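Section 4. Recording folding sessions with the hand-held gripper 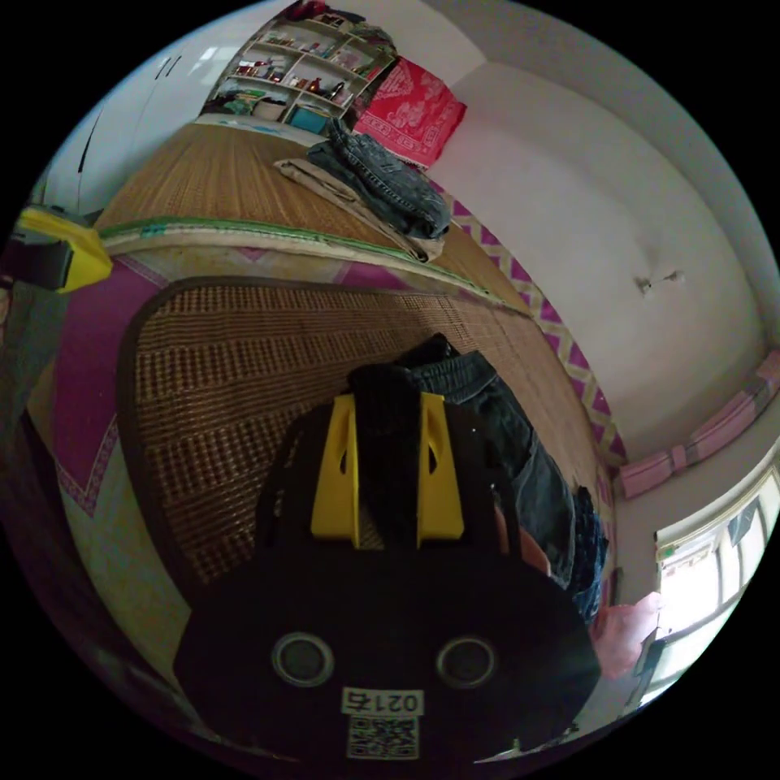

The Varnden folding study trains a policy from demonstrations recorded in people's homes. Garments are folded on whatever surface the household uses, so bedding, mats and daylight vary from one session to the next. In the Prindell comparison, policies trained on mixed surfaces were tested against policies trained on a single bench. Both used 200 demonstrations. The mixed set did better on trousers and denim and no better on shirts.

4.1 Before you start

1. Charge the gripper and wipe both lenses with a dry cloth.
2. Check that the number on the label matches the one on your session sheet.
3. Open and close the fingers fully. If either one sticks, stop and use a spare.
4. Start the Macaraeg recorder and scan the code on the label.
5. Wait for the steady tone.

Note: If the number is not accepted, do not type in another unit's number. Write to Nelly Restrepo with the session sheet attached.

4.2 Recording a fold

1. Lay the garment on the surface and hold the gripper still above it until the recorder beeps.
2. Grip the cloth near a hem or waistband. With jeans, take both layers.
3. Fold at your normal speed. Do not go back to tidy a corner once you have let go.
4. Lift the gripper clear and press Stop.
5. Mark the fold as good, poor or failed. Keep failed folds.
6. Shake the garment out before the next recording.

Rest after every 30 recordings.

Caution: Thick denim can force the fingers sideways. If you feel them bend, open the gripper and take a thinner roll of cloth.

Caution: Keep your free hand away from the fingers while they are closing.

4.3 Light and tracking

Strong window light can make the tracker lose its position. If the recorder shows code 559, turn so that the lenses face away from the window and repeat the fold. Woven mats usually track well. Plain white sheets do not, and the Sondley filter will drop many of those recordings when you upload them.

Uploading is covered in Section 5.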